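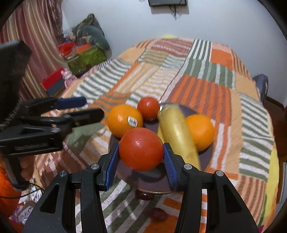 Fruit plates replace packaged snacks in Brurnside guest rooms

Guests at the Brurnside lodging house in Salinas will find whole fruit in their rooms from July, following a change to the welcome service. Each room gets a plate with oranges, bananas and tomatoes in place of the wrapped biscuits supplied until now.

The fruit comes from Grirard, a produce wholesaler that already delivers to the house kitchen. Deliveries arrive before 7 a.m. on Friday and are sorted by ripeness the same morning. Bananas are stored apart from the other fruit until the plates are made up, as they speed ripening in anything kept next to them. Tomatoes are held at room temperature. Chilling dulls the flavor and can leave the flesh mealy.

Brurnside has 20 rooms. The house expects to use 416 pieces of fruit a month at normal occupancy, a figure based on a trial run on the upper floor in spring. Over that period the oranges lasted longest on the plate and the bananas had to be changed most often. Bruised or split fruit goes back to the kitchen for juice, sauce or compost, depending on its condition.

Housekeeping will check the plates once a day. Tomatoes are to be placed stem side down – the shoulders bruise easily – and nothing is to be stacked on top of them. Price stickers may stay on the oranges, as pulling them off can tear the peel. Plates are wiped and refilled between stays, and any fruit left for more than 3 days is replaced.

Plates may be set on a table, a dresser or the bed, according to the room. Where a plate goes on the bed, staff have been told to smooth the quilt first and use a flat-bottomed plate. Small knives will be available at the front desk but will not be left in rooms.

A second house, Gruton, will adopt the same service 2 months later if supply holds. Room rates at both houses are unchanged. Guests who do not want fruit can say so when booking or at check-in.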